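Acta de la reunión técnica de seguimiento, 24 de enero de 2022

**Asunto:** selección de portátiles para los puestos de diseño y render
**Asistentes:** compras, soporte, taller y representación del área de diseño
**Proyecto:** Wanano

## 1. Aprobación del acta anterior

Se aprueba sin cambios. Queda corregida la referencia del cargador, que figuraba como 180 W y es de 230 W.

## 2. Modelos evaluados

Soporte presenta los resultados de los dos equipos recibidos en préstamo, el Pramier Woo y el Milum en su versión de 17 pulgadas. Ambos llevan 32 GB de memoria en dos módulos y gráfica dedicada con 8 GB de memoria propia.

- El Woo mantiene la frecuencia del procesador durante toda la prueba de render de 25 minutos. El ruido del ventilador en perfil alto resulta molesto en sala compartida.
- El Milum reduce la frecuencia a partir del minuto 9 con el perfil de fábrica. Con el perfil de ventilación manual la caída desaparece.
- La pantalla del Woo es mate. Diseño la prefiere para las mesas próximas a la ventana.
- El teclado del Milum incluye bloque numérico completo; el del Woo lo tiene recortado, con las flechas compartidas.

Taller señala que el acceso a la segunda ranura M.2 del Milum obliga a retirar el disipador. En el Woo basta con quitar la tapa inferior.

## 3. Almacenamiento y periféricos

Se acuerda pedir los equipos con una sola unidad NVMe de 1 TB y ampliar en taller cuando el puesto lo requiera. Las bases de conexión actuales no entregan potencia suficiente por USB-C para ninguno de los dos modelos, de modo que se mantendrá el cargador propio en cada mesa.

La salida HDMI del Woo está conectada a la gráfica integrada. Para los visores de realidad virtual habrá que usar el puerto Mini DisplayPort. Soporte lo incluirá en la ficha de instalación.

## 4. Presupuesto

Compras informa de que la oferta de Pramier cubre 10 unidades con garantía in situ de tres años. La diferencia total respecto a Milum es de 700 euros a favor de Milum, sin incluir la ampliación de garantía. Incluida esta, el Woo queda por debajo. Se solicita a ambos proveedores el desglose por escrito y el plazo de reposición de baterías.

## 5. Consumo eléctrico en la sala

Se revisa el reparto de cargas. Los puestos de render pasan a la línea B. El microondas permanece en la línea A, separado de los cargadores.

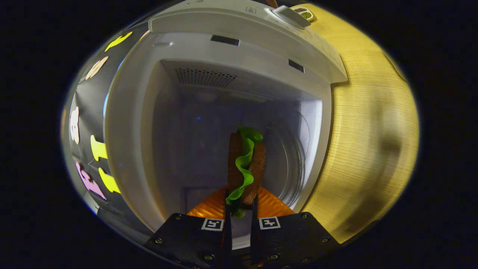 ## 6. Acuerdos

1. Proponer el Pramier Woo como modelo principal, condicionado al desglose de garantía. Responsable: compras.
2. Repetir la prueba térmica del Milum con la última BIOS y el perfil manual. Responsable: soporte.
3. Redactar la ficha de instalación con la asignación de puertos de vídeo. Responsable: soporte.
4. Etiquetar las tomas de la línea B. Responsable: taller.

## 7. Ruegos y preguntas

Diseño pregunta por la retirada de los equipos antiguos. Se hará por fases y terminará en septiembre, previo borrado certificado de las unidades. Los módulos de memoria compatibles se guardarán como repuesto.

Se levanta la sesión sin más asuntos.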